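Two-arm bench: pre-run check with comments
Gripper comparison, Tesard fingers against Uretti fingers
Filled in at the bench, March. Revision of the sheet we used for the single arm, which assumed a good many things that are no longer true.

Marks: OK, FIX (do it before running), NOTE (run, but read the comment).

1. Mounting

1.1 Rail tight to table. OK.
1.2 Clamp levers fully home. FIX, then OK. One had a quarter turn left in it. The old sheet says "check clamps", and whoever last ticked that box had presumably checked that there were clamps.
1.3 Arm bases square to rail. OK.
1.4 Bracket screws at the big lower joint, both arms. NOTE. One on the left arm has lost its paint mark. Tightened and marked again. If it walks a second time it gets threadlock and a stern look.

2. Cables

2.1 No cable under tension with the arm at full reach. NOTE. Left arm passes. Right arm passes if you approach the reach politely. Tested at slow speed only.
2.2 No cable able to drop into the work area. FIX. The loops are generous, which is kind to the connectors and unkind to anything standing upright below them. Tie back the slack and repeat 2.1.
2.3 Connectors seated at the wrist. OK. Push each one by hand. Looking at them proves very little; I have looked at a half-seated connector for most of an afternoon.

3. Grippers

3.1 Same firmware on both controllers. FIX. One Kassa box was on build 388 and the other on 405. This would have made a fine comparison of builds 388 and 405. Both now on 405.
3.2 Fingers clean. FIX. Food gets into the joint between finger and carrier and changes the closing position by just enough to spoil a chart. Brush, wipe, cycle five times, wipe again.
3.3 Zero position taken with the fingers empty. OK. Both done twice, same answer.
3.4 Cycle counter below 2000 since last pad change. Tesard OK. Uretti NOTE: past 1000, no wear I can feel, carry on and look again at the halfway mark.
3.5 Fingers close on a test strip without a step. NOTE. Tesard closes smoothly. Uretti closes, thinks about it, and closes some more. The maker's sheet calls this adaptive.
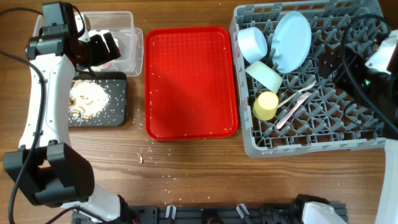
4. Work area

4.1 Everything in reach is meant to be in reach. OK. Pens, phones and mugs go on the other bench. Sweep the table surface between sets, including the bits that seem too small to matter, as the shreds travel.
4.2 Trays and tubs placed to the layout card. NOTE. The card was drawn for the previous table. Positions copied by eye. Someone should redraw it, and I am aware of who that is.
4.3 Light items included in the set. OK. Thin plastic tubs are where the two designs part company. Tesard picks them up and Uretti also picks them up, in a different shape.
4.4 Crockery rack cannot slide. FIX. It slides. Two strips of rubber mat underneath, push test repeated, OK.

5. Cameras

5.1 Fixed camera sees both grippers at the home position. OK.
5.2 Exposure locked. FIX. It was on auto, and brightened helpfully whenever a dark gripper came across. Locked by hand and written on the lid of the Likeo case.

6. Stopping

6.1 Emergency stop reachable from where the operator will really sit. FIX. It was reachable from where the operator sat last time. Moved.
6.2 Stop tested under motion, each arm separately, then both. OK. Both halt. The right one sags around a finger's width, so never stop it low over crockery by choice.
6.3 Arms cannot touch each other at the limits set. NOTE. They cannot at the limits set. They can at the default limits, which come back after every power cut. Reload the limits file each time and read the numbers out loud.

Result: may run at reduced speed. Full speed after 2.1 is repeated with the cables tied back and 1.4 has held for one complete set.

Left for the next sheet: layout card, more rubber mat, a second brush.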